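3.2 Bench colour and sorting error

Households in the Ladberg trial sorted kitchen waste at a bench before carrying it to the kerb. Of the 723 households that returned a diary, 308 used a bench in a mid-brown or taupe colour and the others used white or pale grey. El Fassi and Pina found that dark benches slowed the sorting of clear plastics, and we expected the same. Bench colour was recorded at enrolment and was not changed during the trial.

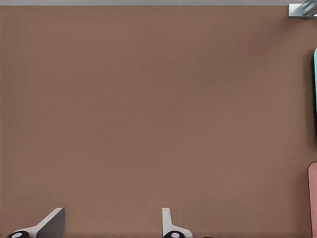
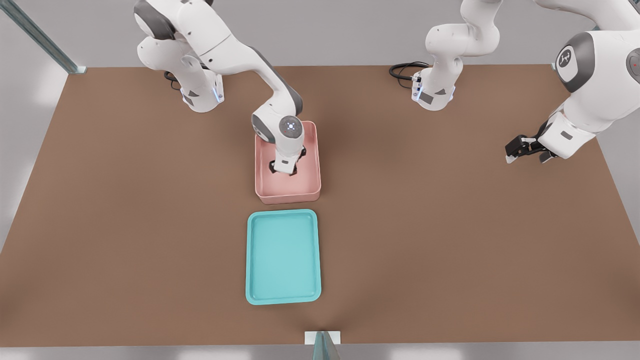
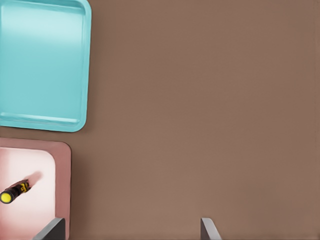
Figure 9. Brown work surface, three rendered views.

Reading time for this section: 2 min

Errors were scored from the diaries and from a kerbside audit in August. An item counted as an error if it was placed in the wrong stream, or if it was food-soiled and had not been scraped. Lids and labels were ignored. Where the diary and the audit disagreed, the audit was used.

Bench colour had little effect on total errors once household size was included in the model. Clear plastics were the exception, with more errors on brown benches than on pale ones, mostly in homes that sorted in the evening. We did not measure kitchen lighting, so the two causes cannot be separated.

The Altemeck sample was smaller, at 484 households, and had too few brown benches for the same test. Its results are given for pale benches only.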